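Getting the hall cupboard back under control

Our hall cupboard in Ciltdale is the sort you open with one foot ready to stop things falling out. It measures 48 cm across, it has a gas meter in it, and for years it held everything that didn't have a home elsewhere. I finally tackled it in October, and as a few of you asked how I did it, I've written it all down before I forget.

First job – take the lot out. I know everyone says this and I know it's a pain, but I tried doing it a shelf at a time the year before and all I did was move the muddle up and down. Pick a dry day so the wellies and the picnic rug can go outside. Mine took most of a morning, with a long stop when I found a box of old birthday cards.

Wipe the shelves down while they're bare. I use warm water with a drop of washing-up liquid and a splash of white vinegar, then leave the door open until it all smells of nothing again. If there's a musty patch at the back, look for the cause before you put anything against it. Ours was a leaky umbrella, so that was easy.

Now the sports things, which were by far the worst of it. Bats, shuttlecocks, one football pump and three needles, none of which fitted. Rackets are awkward because they won't stand up in a box and they won't lie flat without taking over a whole shelf. My neighbour Slamet Tuhumury hangs his from two cup hooks screwed into the underside of a shelf, set just wide enough apart for the head to rest on, and I've copied him shamelessly. Screw them in by hand with a pilot hole first or you'll split the wood.

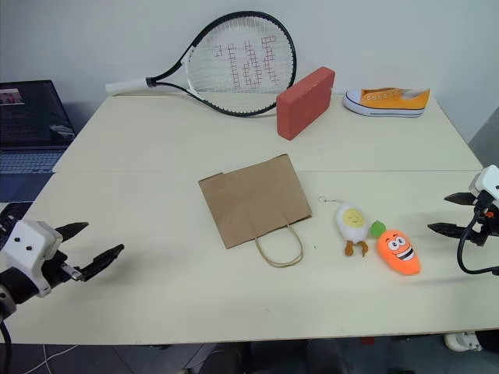 Keep rackets out of the loft and out of the car boot, too. Heat and cold both do the strings no good, and a shed gets damp. A cupboard indoors is about as kind a place as you can give them. If the grip has gone tacky, a barely damp cloth is enough, and if that doesn't help, a new overgrip is cheap and takes five minutes to wind on. Start at the bottom, overlap it a little each turn and keep the tension even (my first go looked like a badly bandaged ankle!).

Balls go in a drawstring laundry net on the back of the door. I bought mine for 50p at the school fair and it holds far more than you'd think. Shoes are on a slatted rack at the bottom, so the grit drops through on to a bit of old lino I can lift out and shake.

For the small stuff I use ice cream tubs. The labels are masking tape and marker pen, stuck on the front and never on the lid, otherwise you end up with the right lid on the wrong tub. Light bulbs, batteries, shoe polish, picture hooks. Dead batteries have their own jar and go to the supermarket when it's full.

Coats next. We had 18 on five pegs, which explains why the rail came off the wall twice. Anything out of season now lives in a suitcase under the bed, with a few cedar blocks. Give the blocks a light sand when the smell fades and they'll come back nicely.

I still haven't found a good spot for the ironing board. It's behind the kitchen door at the moment and it falls on me every other day, so if you've got a better idea, please leave it in the comments.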